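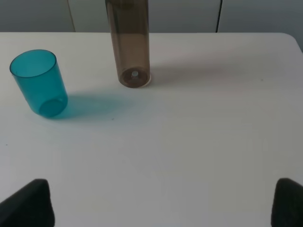 Eyerusalem Gidey had never operated a robot before she was hired to teach one. She came to the Firnanholm lab from a job at a copy shop, answered a posting for a "demonstration operator," and was moving an arm by her second day. In February she was in charge of the pouring set, one of several collections the lab is building for a learning system called Urnex.

The work is repetitive. An operator guides the arm through a task from start to finish while the cameras and the joint readings are recorded together. Each complete run is called an episode. The system is later trained on the episodes and tries to produce the same kind of motion by itself.

"People think we write instructions for it," Gidey said. "We don't write anything. We do the thing, and then we do it again with the cup somewhere else."

Moving the cup matters more than she expected. In her first batch she put everything back in the same spot after every run, because it seemed tidy. The batch had 70 episodes, and the model trained on it would pour at that one spot wherever the cup was standing.

"It learned the place. It didn't learn the cup," she said. "Prieto looked at the results and asked me if I'd been using tape marks. I had."

Prieto runs training for the group. The two of them now agree on a layout sheet before each session, with cup positions, cup colors and which containers are on the table but not used. A session usually runs to 19 episodes before she takes a break. After that, she said, her hands get lazy and it shows in the recordings.

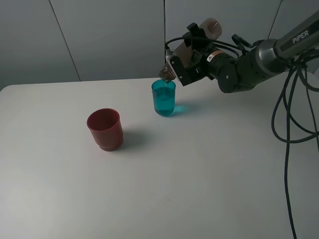
The arm pours from a small bottle into a clear cup during a session at Firnanholm.

Pouring was picked because it is hard to fake. A block is either in the box or it isn't, Gidey said, but a pour has a speed and an angle, and the operator has to decide when to stop. See-through cups make it harder. Their edges are faint from some angles, and colored plastic or liquid can put a tint on the table that an untrained model may take for part of the object.

"I asked if we should get rid of the shadows," she said. "Prieto said no, kitchens have shadows."

Not every episode is kept. The pouring set stood at 324 when we spoke, after 97 had been thrown out. Some had spills. More of them were dropped for hesitation, where the operator stopped over the cup to think.

"If I wait, it learns to wait," Gidey said. "You get an arm that goes up to the cup and just hangs there. So if I'm not sure, I stop the recording and start over."

Spills are more complicated. She used to delete them all. Now a spill that she manages to correct is tagged and saved in a separate folder, and the group has not decided if it will be used.

She labels her own episodes at the end of the day, which takes longer than she would like. The labeling tool, Durkotov, was written in-house and loses its place if two windows are open. She keeps a paper list next to the keyboard.

Asked if she had watched the system pour, she said she had, twice. The first time it missed. The second time it filled the cup and then tipped its wrist back a little too far, a habit she recognized as her own.

"I've been trying to stop doing that," she said. Her next set is lids.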